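Urnerum Interiors Program
Room Care and Finishes, Unit 9
Instructor: Constanza Tapia
Lab assistant: Getachew Tefera

Dark finishes in a room

Bring this handout to the lab and keep it with your notes from Unit 8. You will need it again when we start on floors.

1. Sheen

Sheen is how much light a surface sends back in one direction. A matte surface scatters the light, so a lamp or window shows up as a wide, pale patch with no clear edge. A gloss surface gives a small, bright spot or a thin line. Satin falls between the two. Color is a separate matter. Two parts can be the same black and look different across a room when their sheen is different.

Sheen is easiest to judge on a curve. On a flat panel you may have to move your head several times before you catch the light. On a rounded part the highlight is nearly always somewhere along the bend. 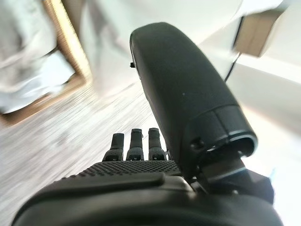

Figure 1. Black finish, matte to slightly satin, with soft highlights along the curved edge. The rim at the lower end is glossy.

When you write up a finish, give the color first, then the sheen, then the shape of the part. "Black, satin, rounded" is enough. Do not write "shiny" or "dull" in the lab record. If one object has more than one finish, use a separate line for each.

2. Dust and texture

Dust is pale in most rooms, and it shows more on dark gray and black than on mid-tones. A few specks on a dark matte part can be seen from a normal standing position. Before you call a surface dusty, check whether the specks are sitting on it or are part of the finish. Wipe a small area with a dry cloth and look again under the same light.

Dotted and ribbed surfaces need more time than smooth ones. Dust settles between the raised dots, and a flat cloth passes over the top of it. Use a soft brush first, then the cloth. Joints, slots and seams get the brush only. 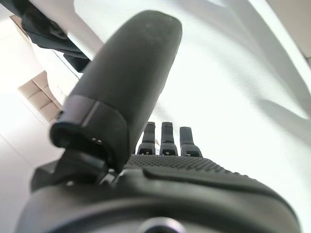

Figure 2. Dark gray with faint pale specks, in front of a bright background. Fine dotted texture lower down, next to a smooth, glossier band.

3. Background

A dark object in front of a bright background loses detail. Its outline is clear but the surface can be hard to read. Change your own position before you change the lighting, and record where you stood. Gaps between parts look wider against the light than they are, so take widths with a rule.

Lab work

Work in pairs. Choose 2 dark objects from the Barasa shelf, one smooth and one textured. Record color, sheen and shape for each, first with the blinds open and then with them closed. Clean the textured one as described in section 2 and record it again.

Reading before the next unit: the Pirkeck course reader, page 36 to the end of the chapter.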